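The Balance

The letter from Notia came in January, with the 4 bills she already had. It said she owed $700 to the student accounts office at Hurlow and that her transcript was on hold until she paid.

She had left Hurlow two years before. She was 24 now and worked the counter at a tire shop in Flurley. She needed the transcript to get into the nursing program across the river.

She called on her lunch break and waited 24 minutes.

"It's a housing fee," the man said. "Spring term."

"I didn't live there in the spring."

"The school says you did."

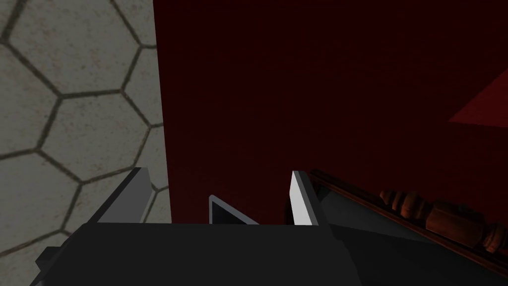 She asked him to send her something with her signature on it. He said he would put in a request. He offered her a payment plan and read the terms very fast - he had clearly read them many times that day. She said no and wrote down the time of the call on the back of a parts slip.

That night she went through the shoebox. She found her lease for the apartment on Marinho Street, signed in December, and a receipt for the dorm key. The date on the receipt was hard to read, but the stamp was the housing office's. 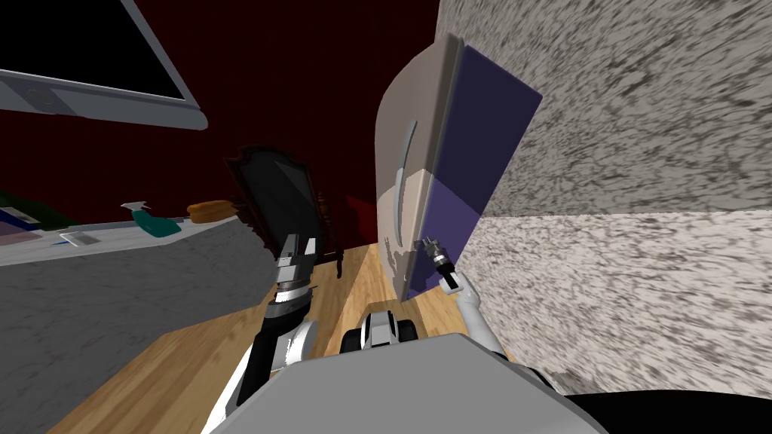 She made copies at the library and mailed one set to Notia and one to the school. The clerk at the post office asked if she wanted proof of delivery. It cost more than she had planned to spend.

"Yes," she said. "Both of them."

She put the two slips in her wallet, behind her old student ID, and drove back to work.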